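The Wada Memorial Society notes with sorrow the death of Tomomi Takeda, a member for 20 years. She passed away at home in May.
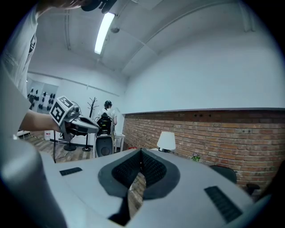
She is survived by her husband, Renji Takagi, and two sons. 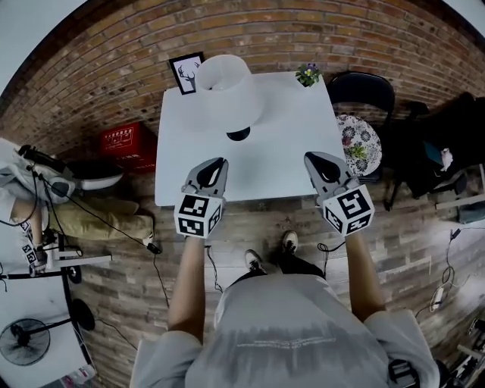
White lamp on the square table.

Visitation is Friday at Fustine Chapel — doors open at 2 p.m.

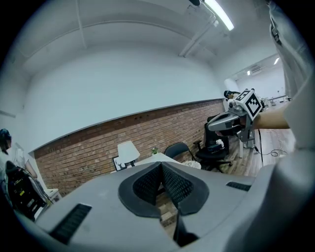
Memorial Gifts
Donations may be made to the Bina Library fund. Please direct questions to Hajar Ait Ali.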